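发件列表：Kowalchuk 用户与维护邮件列表
主题：Re: 缝合训练中右侧器械腕部失步，夹爪未释放
日期：2026年9月4日
发件人：Brurnona 台架组

各位好，

先引用上次的原始报告，再补充复现结果和目前的处理办法。原报告中有两处结论需要更正，写在第三节。

> 环境：Kowalchuk 双臂平台，控制软件为 Jevley 分支，器械驱动盒由 Farnura 供货。
> 任务：湿组织台架上的连续缝合，主从遥操作。
> 现象：递针阶段，右侧器械腕部俯仰轴停止跟随主手，夹爪保持闭合，主手侧没有力提示。界面显示状态正常，日志中无报警。
> 操作者踩下离合踏板后重新接合，腕部突然补走了一段角度，缝线被带紧。
> 临时处理：断开从端使能，手动释放夹爪，退出器械。
> 初步判断：钢丝绳松弛，建议更换器械。
> 附加问题：离合期间从端目标位置是否冻结？文档里没有找到说明。

一、复现条件

我们在台架上用同一版本软件、同一型号驱动盒做了复现。单独运行俯仰轴，不加载荷，不出现失步。只有当夹爪处于闭合保持、腕部同时做俯仰和偏转复合运动时才会触发。保持力设定值越高，触发越早。把保持力降到出厂默认值以后，连续运行一个班次未再出现。

触发时日志编号均为 1,781，级别是“信息”，内容为“关节目标限幅”。原报告说日志中无报警，字面上没有错，但这条记录是存在的，只是默认过滤规则把信息级全部隐藏了。请各位检查自己的过滤设置，把级别放到最低再导出。

二、故障过程

按时间顺序整理如下。

夹爪闭合保持时，驱动盒为夹持轴预留电流。腕部复合运动需要的电流超过剩余额度，驱动盒对俯仰轴做限幅。限幅后实际位置落后于目标位置，控制软件不认为这是错误，继续累加目标。操作者看到器械不动，通常会加大主手动作，目标与实际的差值因此越来越大。

离合时，软件冻结的是主手增量，已经累加的目标没有清除。重新接合后夹持轴电流下降，俯仰轴额度恢复，于是一次性追上旧目标。这就是原报告所说的“补走”。

缝合是最容易遇到这一情况的任务：两把器械的夹爪在很小的范围内交接，线又绕在器械之间，任何一侧的意外转动都会直接作用到线和组织上。
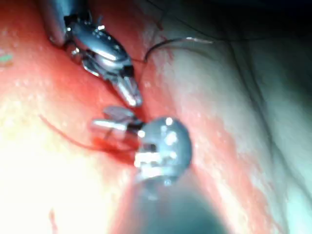

Jevley 维护组回信说，他们不同意把责任全部放在控制软件一侧，限幅是驱动盒固件做的，固件应当回传限幅标志，而目前的接口文档里这一位写的是“保留”。他们愿意在软件侧增加跟随误差检查，但阈值需要驱动盒厂家给出依据，否则正常的快速动作也会被误判，操作中频繁停机同样是风险。他们还问，复现时主从比例设的是多少。

答复：主从比例为 2:1，两轮复现相同。关于“保留”位，我们抓取了总线数据，限幅发生时该位会置位，限幅解除后清零，行为稳定。也就是说固件已经在回传，只是文档没有写，软件也没有读。这一点请 Farnura 方面书面确认，确认之前请不要在正式版本里依赖它。

三、对原报告的更正

1. “钢丝绳松弛”不成立。拆下的器械测过张力，全部在合格范围内。更换新器械后故障照样复现。已经按原建议更换器械的单位，旧器械经检验合格后可以继续使用。

2. “右侧器械”不是必要条件。左右互换驱动盒后，左侧也能触发。原报告集中在右侧，是因为那一组的操作者习惯用右手保持夹针。

四、临时措施

在补丁发布以前，建议按以下方式运行：

夹爪保持力恢复出厂默认值，不要为了防止针滑脱而自行调高。

器械不跟随时，立即停止主手动作，不要加大幅度，也不要踩离合后直接重新接合。先断开从端使能，让软件以当前实际位置重新初始化目标，再恢复使能。

手动释放夹爪之前，确认另一把器械没有夹着同一根线。两侧同时受力时，先松张力较小的一侧。

日志保留 7 天以上，过滤级别设为最低。

以上措施只针对台架和训练环境。其他用途请按各单位自己的停用程序处理，本邮件不能作为继续使用的依据。

五、补丁计划

软件侧准备改两处。第一，目标与实际的差值超过阈值时停止累加，并把 1,781 号记录从“信息”提升到“警告”，同时在主手侧给出振动提示。第二，离合重新接合时，强制以从端实际位置作为新的起点，丢弃旧目标。

第二处改动不依赖驱动盒固件，可以先发。代码已经放在测试分支，台架上跑过空载和夹持两种工况，带线的工况还在做。第一处要等阈值，预计 11 月进入候选版本。

有一个副作用需要提前说明：丢弃旧目标之后，主手与从端的姿态会有偏差，接合后第一下动作的方向感与以前不同。试用过的操作者反映偏转轴最明显。目前考虑在接合前增加姿态对齐步骤，对齐未完成时不允许使能，但这样每次离合都会多出一段等待。是否默认开启，请大家在列表里发表意见，附上各自的任务类型和主从比例。

回答原报告的附加问题：离合期间冻结主手增量，不冻结从端伺服。从端会继续向最后的目标位置运动。文档会补上这一条。

复现用的配置文件和总线抓包放在列表的文件区，目录名与本邮件主题相同。如果各位手里有同样的现象但不在夹爪闭合时发生，请单独开一个主题，不要跟在这一串后面。

Brurnona 台架组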